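Osinden Center Opens Registration for August Workshop on Settling Business Disputes Between Neighbors

TOMLEY -- The Osinden Center for Commercial Arbitration, together with the law firm Grendard and the accounting practice Mokgethi, is very pleased to invite owners, managers and advisers of small and mid-sized businesses to a day-long workshop on arbitration this August. It will be held at the Tomley Assembly Rooms, starting at 9 a.m., and everyone who has ever stared at a contract and wondered what the dispute clause on the back page would mean in practice is warmly encouraged to come.

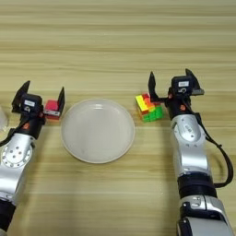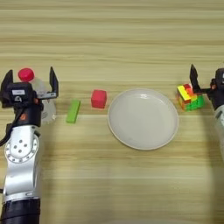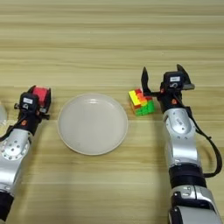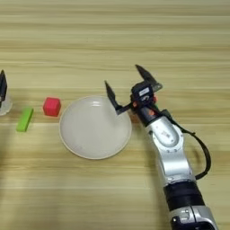

The workshop, titled "Before the Hearing: Arbitration for Everyday Business," grew out of conversations the Center has been having for a long while now with people who run shops, workshops, warehouses and family firms in and near Tomley. Again and again they told us the same thing. They had signed agreements that called for arbitration, sometimes years ago, and had only the haziest notion of what they had agreed to. A few had been through a hearing and wished they had known beforehand how much of the work gets done in the weeks leading up to it -- the choosing of the arbitrator, the trading of documents, the first telephone conference at which the timetable is set.

"I have sat with a great many business owners who were very good at what they do and who felt completely lost when the first letter arrived," said Farhad Shokri, director of the Osinden Center. "They would ask me whether they needed to be in the room, whether they could bring their bookkeeper, whether they could still pick up the phone and talk to the other side. Those are good questions, and people deserve to have them answered over a cup of coffee, well before there is anything to fight about. I would be so happy if folks left in the afternoon, went back to the office and took their contracts out of the drawer."

The morning will be given over to the basics. Members of the Center's panel will explain how an arbitration begins, how the parties settle on one arbitrator or three, and what an arbitrator can and cannot order. There will be a good long session on drafting, led by lawyers from Grendard, who will put several real-world style clauses up on the screen and talk about what is missing from each. Attendees are welcome to bring a clause from one of their own agreements, with names and prices blacked out, and time has been set aside to look at as many of these as we can manage.

After lunch comes the part we are looking forward to most. The group will watch a mock hearing about a late delivery of restaurant equipment, with opening statements, two witnesses and a short cross-examination. The arbitrator will stop now and then to explain what she is thinking and why she has allowed a question or turned one away. The Mokgethi team will then take the floor to talk about proving loss, which sounds dry on paper and is anything but when you hear it from people who have spent their working lives reading other people's ledgers!

"Most of the trouble I see comes down to records," said Morena Melis, a partner at Mokgethi who will lead the afternoon session on damages. "A business may well have lost money, and everybody around the table may believe it, but the arbitrator still has to put a figure in the award. We'll go through the kinds of papers that help and the kinds that don't, and I promise to keep the spreadsheets large enough to read from the back row."

The day will close with an open question hour, ending at 5 p.m., followed by light refreshments in the foyer. Speakers will stay on for the reception and are glad to chat, though they cannot give advice on a dispute that is already under way.

The workshop can welcome up to 100 people. The fee is $30 per person and covers morning coffee, a sandwich lunch and a printed workbook with sample clauses and a checklist for preparing documents. Students of law, accounting or business may attend for $12 on showing a current student card. Firms that would like to send a larger party are asked to get in touch early so that seats can be kept together.

Registration is open now at the front desk of the Osinden Center and by telephone during office hours. Please mention any dietary needs when you sign up, and let us know if you would like a seat near the front or a place for a wheelchair. The Assembly Rooms have step-free access from the side street, and there is public parking behind the building.

About the Osinden Center

The Osinden Center for Commercial Arbitration provides hearing rooms, case administration and a panel of experienced arbitrators to businesses in the Tomley area. It also runs a regular series of talks and short courses on resolving disputes outside of court.

Media inquiries: Reporters who would like to attend or to arrange an interview with a speaker may contact the Center's press office through the main switchboard.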